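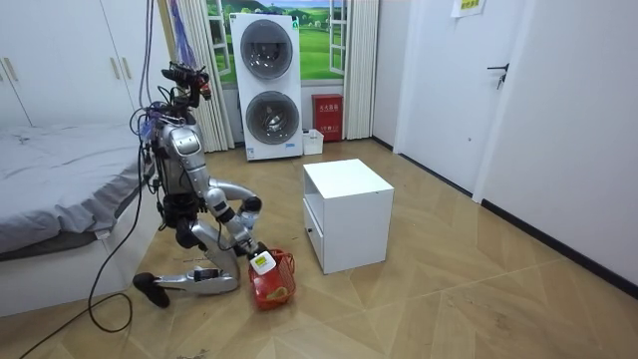 July – kneeling reach, basket rim

Kneeling pose holds with the tether overhead. Right gripper goes down to the red basket in front of the knees and makes contact at the rim, by the white tag. Left arm parked close to the torso.

Wrist speed limit now 30 percent, was 100. Henok wants it back up once the grasp is reliable.

To do:
Move the power cable loop farther from the foot – Efraín
Log elbow current at 500 Hz on the next runs
Ask Renu if the Tikby finger pads arrived

Next: four reaches from the same start pose, then lift.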